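**Ticket 447: stock labels print blank after the first two**
Opened by: Dolores Mercado, Hawthorne stores
Assigned to: Sushil Mittal
Status: closed

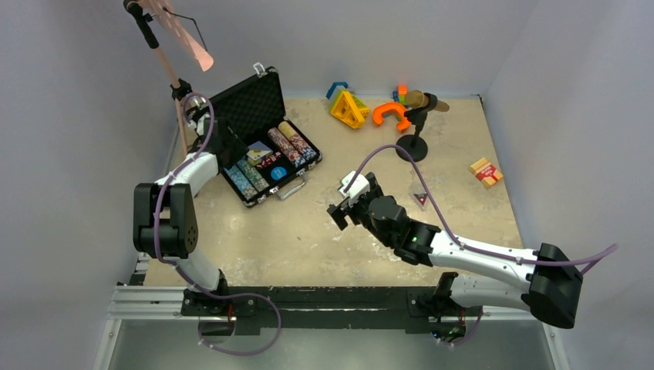
Label printer at the Hawthorne goods-in desk prints two labels correctly and then feeds blank stock until the job ends. Affects all jobs sent from Skilau. Jobs sent from the printer's own menu (test page, configuration page) are fine. Items waiting for an asset label include the black carrying case with the quilted lining and silver latch, which needs one label outside and one inside the lid. Dolores has been writing temporary tags by hand.

**October 22, 2019, 09:10, SM**
Remote session to the desk PC. Queue shows no errors. Cleared the queue, restarted the spooler, sent a job of nine labels. Two printed, seven blank. Same result from a second user account, so not a profile problem.

**09:35, SM**
Asked Dolores to confirm media type. Roll is direct thermal, loaded with the coated side up. Scratch test with a coin leaves a dark mark on the correct side. Ribbon not fitted and not required. Driver was set to thermal transfer. Changed to direct thermal. No change in output.

**10:05, SM**
Ran media calibration from the front panel. Gap detected, label length reported correctly. Resent the job. Two good, seven blank. Calibration ruled out.

**10:20, DM**
Tried a roll from a different box. Same fault. Please note the desk PC was replaced in May and I did not print anything longer than two labels on it until this week, so I can't say when this began.

**10:50, SM**
Captured the job to file instead of sending it to the printer. The file contains all nine labels, but from the third label on the print fields are positioned past the right-hand edge of the label. The printer is doing what it is told. Moving the fault from hardware to template.

**11:30, Vasylyna Polishchuk**
I look after the Skilau templates. The asset template was copied from the Balotau one, which uses a two-across roll. The horizontal offset goes up by one label width per column and should go back to zero at the end of each row. On a single-column roll the row end is never reached. That does not quite explain why label two prints, unless the first offset is being ignored. Will check.

**12:15, VP**
Confirmed. The offset is applied after the second label is sent. Set columns to 1 and removed the offset line. Saved as a new version and left the Balotau template alone.

**12:40, SM**
Reloaded templates on the desk PC. The old version was still being used from the local cache. Closed Skilau, deleted the contents of the template cache folder, reopened. New version now listed.

**12:55, DM**
Nine labels sent, nine printed. Barcodes scan. Left margin is slightly narrow but the text is all there.

**13:10, SM**
Margin adjusted in the driver, not the template. Driver left on direct thermal. Lev Stasiv to check whether any other single-column sites picked up the copied template. Closing this ticket; new ticket if any are found.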